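Gripper drops object when sim is paused and resumed
Forum > Simulation > Physics and contacts
Page 1 of 1

plellow_dev
Hello all. I have a problem which I cannot solve since April. I run grasp trials in simulation with the Duman plugin, household and bathroom models. If I let the run go from start to end, the grasp is fine. If I pause after the fingers close and then resume, the object shoots away at high speed. From 50 runs with a pause, 47 failed like this. Gravity is on, mass looks normal. Is it a known fault?

trurnlow
Your friction is too low. Raise it and try again.

plellow_dev
Thank you, but I already tried it with three values. The object still flies away, only in another direction.

hexbolt
Friction would give you a slow slide. What you describe is penetration. The finger is inside the mesh when you resume, and the solver pushes it out in one step. Check what your controller does with its target during the pause.

trurnlow
I do not agree. I had the same thing with a glass model and friction was the cure. People blame penetration for everything in this forum.

C_Amegashie
I think hexbolt is closer. We had this at Emov last year. The physics clock stopped at pause, but the controller clock did not. After resume, the controller believed that many steps had passed and it commanded a big closing motion at once. Please log both clocks and compare them.

plellow_dev
I logged them. You are right, the controller is ahead after each pause, and the longer I wait the worse it is. After a wait of 15 seconds the first command is already at the force limit. So I am happy to see a cause, but also a little worried, because the same controller code goes to our real arm next month.

hexbolt
Then please do not send it there yet. In simulation you lose a run. On a real arm somebody may stand near it when it is resumed.

trurnlow
The real arm has a protective stop, so let us not make a drama.

C_Amegashie
A protective stop reacts after the motion has begun. I would not build on it. Reset the controller target to the measured finger position at every resume, and limit the closing speed for the first 25 steps.
Cecilia Amegashie

plellow_dev
I will do this. Two views from my setup, the first with the black oval part and the second with the faucet:

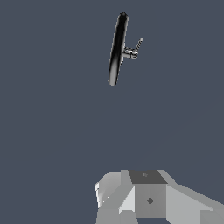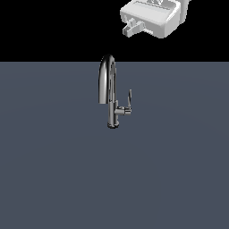
hexbolt
Does the target reset need to happen before physics starts again, or is it enough to do it in the first step after?

C_Amegashie
Before. If you do it in the first step, one old command can still be in the queue, and one is enough to throw the object. Clear the queue, read the finger position, write it as the target, and only then start the clock.

plellow_dev
Understood, I will change the order in my resume function and repeat the 50 runs. I also found that my reset button uses the same function, so maybe this explains another strange thing I have with the wrist.

trurnlow
Please post your friction values too when you have the results.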